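Forkham Tool Library
Workshop tips
Tip sheet 1,391: Trays and recesses for things that live on the bench

Tomomi Kawaguchi, June 2021

Most of the mess on a bench comes from the small rectangular things. Sharpening stones, sanding blocks, battery packs, tins of screws, the charger for the drill. Long tools go on hooks and big tools go on the floor, but a block has no hole to hang it by and it slides about when you plane near it. A fitted tray sorts this out and can be made in an evening from offcuts.

What to make a tray for

Only make trays for things you pick up every time you work. I have three: one for the 1,000 grit stone, one for the 2,000 and one for the cork block. Everything else goes in a drawer. If you make a tray for something you use twice a year, you will be moving the tray out of the way for the rest of the time.

Wrapped things need thinking about first. If you tape the edges of a block to stop it chipping, or cover it to keep dust out, do the wrapping before you measure. Two turns of tape can be enough to stop a snug block going in at all.

Measuring

Put the object flat on the bench and measure the length and width in three places each. Write down the largest figure. Blocks that look square are often fatter in the middle, and anything covered in tape or foil will have a high spot at the fold. Add 1 mm to each side for bare wood or metal and 2 mm for anything wrapped. My longer stone is 200 mm, so its recess is 202 mm.

Draw round the object on card, cut the hole out and try it. The card costs nothing and shows you straight away if you have the corners wrong. 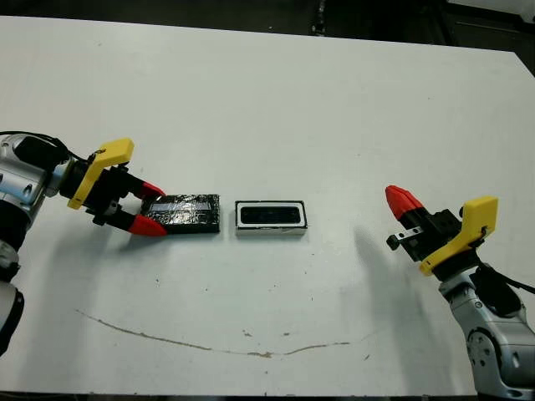

Depth matters less than people expect. A recess that goes a third of the way up the side will hold most blocks against a knock, and leaves plenty to get hold of. Go deeper only if the thing is tall and narrow. Colour is worth a moment too, especially on a pale bench. With a white tray on a white table the outside edge is easy to lose, but a black line on the rim and a black recess make it plain where the opening is. Paint the inside first, let it dry overnight, then do the rim with masking tape on both sides of the line. A paint pen is easier than a brush. Stalleck do one with a chisel tip that gives a clean line in one pass, and any permanent marker will do if you varnish over it afterwards. Test the varnish on scrap, as some of them drag the ink.

Making the tray

Cut a base and a frame. The base can be any thin sheet that lies flat. For the frame, four strips glued round the base are simpler than cutting a hole in one piece, and you can adjust the fit before the glue goes off. Keep the strips narrow. A wide rim takes up bench space.

Glue the two long strips first. Set the block in place against one of them with a slip of card on each side as a spacer, then push the other long strip up to it and clamp lightly. Take the block out before the glue sets. Do the short strips the same way.

Clean up any squeezed-out glue with a damp rag and a pointed stick. A bead of dry glue in a bottom corner will hold the block up at one end, and it is a nuisance to get at with a chisel later.

Sand a small slope on the top inside edge of each strip. A few strokes with 120 paper is enough. Without it the block catches on the way in and you end up looking down every time you put it back.

Where to put it

Leave a gap between the tray and the place where you set the thing down when it is in use. A hand's width is fine. If the two are touching, dust and shavings collect in the join, and you will knock the block into the tray's edge when you reach for it.

Put the tray on the side of the hand that picks the thing up. I am left-handed and for years had everything on the right, where the previous owner of the bench had put his hooks. Moving the stones across took five minutes.

Do not screw the tray down for the first month. Stick it with two strips of double-sided tape and see whether you move it. At the Cillstead workshop we screwed eight of them to the long bench in October and had to take six up again by Christmas.

Putting a block back in

Go in at a slant. Hold the block by one end, tilt it so the far end is low, and set that end against the far wall of the recess. Then lower your end. Trying to drop it in dead level means all four edges have to line up at once, and a close-fitting block will usually jam on one corner. 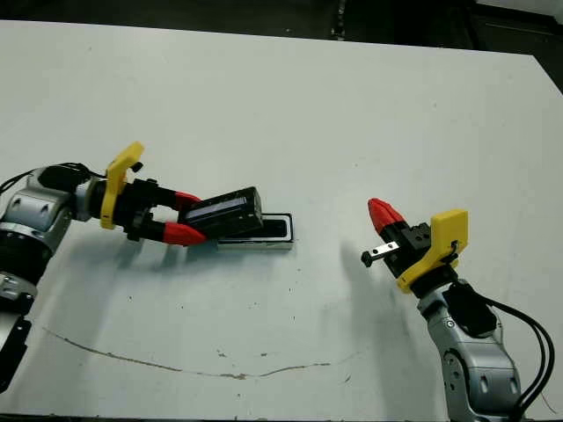 If it does jam, don't press on the high corner. Lift the whole block clear and start again. Pressing forces the opposite edge into the frame and will eventually split the glue line. Heavy blocks are better done with one hand on the block and the other kept ready to steady the tray, at least until the tray is fixed.

To get a close-fitting block out again, cut a thumb notch in the middle of one long side. A half circle as wide as your thumb is plenty. Some people prefer a ribbon laid across the recess with the tail sticking out, and this works well for battery packs, but a ribbon under a wet stone goes mouldy.

Wet stones

A stone that has been soaked should be dried on its edge before it goes back. Even so, some water will get into the tray. Drill two small holes through the base and glue a thin foot under each corner so air can pass underneath. The Hayashi stones we lend out come in a cardboard sleeve. Throw the sleeve away once it has been damp.

Line the bottom with a piece of rubber drawer mat if the stone moves in use. Avoid felt, which holds the grit from one stone and passes it on to the next.

Marking

Write the name of the thing in the bottom of the recess where it shows when the tray is empty. At the end of a session you can then see what is missing. For stones, write the grit number as well, and put the same number on the end of the stone in pencil.

Mending

Loose strip: scrape off the old glue, reglue, clamp overnight.
Recess too tight: sand the block side of one long strip only, and try the fit often.
Recess too big: glue a strip of thick card along one wall and varnish it.
Tray slides: rub the underside with a damp cloth first. Dust is the usual cause. If it still slides, use the double-sided tape.
Rim line worn off: go over it with the pen and let it dry before the tray goes back on the bench.

Spare offcuts for frames are in the blue bin by the Forkham side door. Please leave the long ones for the picture framing group.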